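Gallery: The red stools at the front room, Iltdale

Text and pictures by Anjani Yeoh

The Iltdale household listing is a small project that goes through ordinary homes one room at a time and writes down what people sit on, eat off and keep things in. The full listing has 1,016 entries so far. Most are plain things bought locally and used every day. The plastic stools come under seating, which has 179 entries, and seating is the part of the listing people write to us about most often.

Stools like these are light enough for a child to carry and are sold singly or in stacks. The house has 10 of them. They come out when there are visitors and go back into a stack afterwards, and between times they serve as side tables, steps and somewhere to put the shopping. The family bought them in two lots, the plain ones last. Gaspard Bouvier did the measuring and the labels for this room. Entry numbers are given in the printed list and are not repeated on this page.

Click on a picture to see it larger. Captions may be reused if the listing is credited. 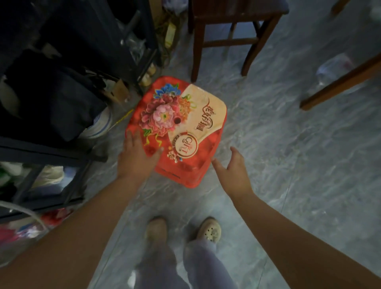
Gaspard Bouvier wrote in to say that the printed tops should be listed separately from the plain ones, as the print wears at a different rate from the plastic and a buyer would want to know. He would also like the entry to mention that a printed stool should be wiped with a soft cloth and never scoured. Both points have been added to the notes for seating.

Stool with a printed top, red plastic. The flowers are pink, blue and orange, with yellow ribbon lines trailing under them, and the lettering in the Chinese style runs down a cream panel on the other side. There is a small round hole near the middle of the seat. The plastic has some darker patches.

A few notes on the printed kind, from the listing:

The pattern is on the seat only. The sides are left in the colour of the plastic.

Prints with flowers are the ones we have met most often in Iltdale. Fruit and fish also turn up. Several owners said they chose theirs for the colour and had not looked closely at the pattern until we asked about it.

The hole in the seat is useful for picking a stool up with one finger. It also lets air in when two stools are pulled apart, which makes them less likely to stick. Stacks left for a long time can still be stubborn. Twisting the top one slightly before lifting usually frees it.

We have 32 printed stools in the listing, from several houses. Two had been repaired with tape along a crack in the leg. The owners were advised to keep those for plants.

The second picture takes in more of the front room. The floor is grey tile with a marble pattern, and stools of this sort slide easily on it. The family put the stools in a row when they want the middle of the room clear, and the same row does for seating when people come round. Other pieces from this room have their own entries under tables, storage and kitchen. 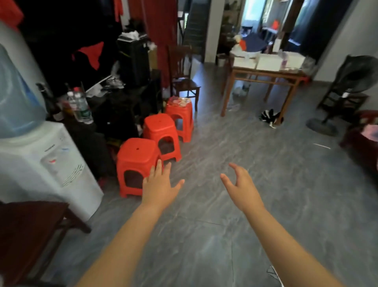
Page last changed: 5/5/24

Three red stools in a row, with a dark wooden chair behind them. The farthest stool has a clear plastic bag of food items on it. The stools have arched cutouts in the sides. The water dispenser at the left, with its large light-blue jug, is listed under kitchen. The thin-legged wooden table farther back is listed under tables.

The chair has a slatted back and is listed under seating with the stools. It is kept near the wall and is the seat offered to older visitors, who find the stools low.

The cabinet behind the dispenser has not been listed yet. Its contents change from week to week, and the family asked us to leave it until they had been through the papers. We expect to return to it in June, along with the stairs and the room beyond.

Corrections to any caption can be sent to Anjani Yeoh through the contact page. Please give the name of the gallery and say which picture you mean. If you have stools of the same kind and would like them added, a measurement of the seat and the height is enough to start with.

Next gallery: Tables and benches, Iltdale
Previous gallery: Bowls and basins, Iltdale
Back to all rooms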